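Test : la table de pliage Tresau, après un mois dans notre blanchisserie

Mis à jour : juin 2019
Imprimer | Envoyer par e-mail
Partages : 414 — Commentaires : 70

Je préfère prévenir, je ne suis ni ingénieure ni vendeuse. Je travaille au linge chez Vuorinen, une blanchisserie de quartier qui fait surtout du vêtement d'enfant et du linge de lit, et c'est la patronne qui a commandé la Tresau. On est six à l'atelier. En mai on a poussé deux étagères, on a branché la bête et on s'est toutes mises autour pour la regarder plier une taie d'oreiller (très lentement, la première fois !).

Le principe est simple. Deux bras au-dessus d'un plateau clair, on pose la pièce, le bras de gauche cherche un bord, celui de droite cherche l'autre, et hop, ça replie. Il y a un écran de réglage sur le côté, avec les modèles enregistrés : taie, serviette, tee-shirt, body, pantalon. La traduction française des menus est franchement bancale, j'ai mis trois jours à comprendre que « rendre la pièce » voulait dire l'envoyer dans le bac.

Côté serviettes, je suis conquise. C'est carré, c'est régulier, les piles tiennent debout et la machine ne soupire pas à seize heures. Le compteur affichait 2313 pièces à la fin du premier mois, essais ratés compris, et là-dedans il y a une bonne part de serviettes que je n'ai pas eues dans les mains. Mes poignets ont senti la différence, et ma collègue du matin a arrêté de porter son attelle.

Pour les hauts à manches longues, c'est une autre histoire. Le tissu souple fait des bosses, la pince attrape une épaisseur de trop, une manche reste dessous et on récupère un petit boudin tiède. Sur le body, pareil, avec les pressions en plus. On garde donc les tout-petits formats pour nous, et je ne m'en plains pas, j'aime bien plier les petites choses.

Ce qui a changé pour de vrai, c'est l'organisation. Avant, on pliait toutes ensemble en papotant autour de la grande table. Maintenant il y en a une qui alimente la Tresau, une qui vérifie au bac, et les autres sont au repassage ou au comptoir. On tourne toutes les deux heures, et c'est nous qui l'avons demandé, parce que le poste d'alimentation est d'un ennui terrible. On se parle moins, ça c'est sûr. En échange on finit à l'heure, et personne n'a perdu de contrat — la patronne s'y était engagée par écrit avant la livraison et je conseille à tout le monde d'exiger la même chose.

Le bruit : un ronronnement, supportable, sauf quand le bac coulisse. L'entretien : on brosse le plateau matin et soir, les peluches se mettent partout. Le service après-vente passe par Druvby, qui répond vite au téléphone et beaucoup moins vite par mail. On avait aussi regardé le modèle Drallberg, plus large, qui prend les housses de couette, mais il ne passait pas la porte de la réserve. Mesurez vos portes !

Je le rachèterais ? Pour les serviettes et les taies, oui, tout de suite. Pour un atelier qui ne ferait que de la layette, non, pas encore. La notice annonce jusqu'à 70 vêtements à l'heure et je veux bien y croire, avec des vêtements très coopératifs. Le haut à manches longues reste pour moi le vrai test d'une machine à plier : un col, deux poignets, un tissu qui part de travers dès qu'on le soulève.

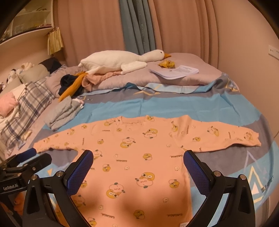
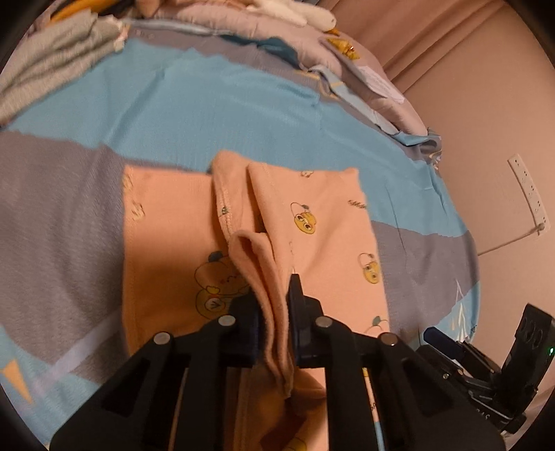
Un haut d'enfant orange pêche, étalé à plat sur la première photo, pincé dans un pli du tissu sur la seconde.

Partager cet article | Imprimer | Envoyer par e-mail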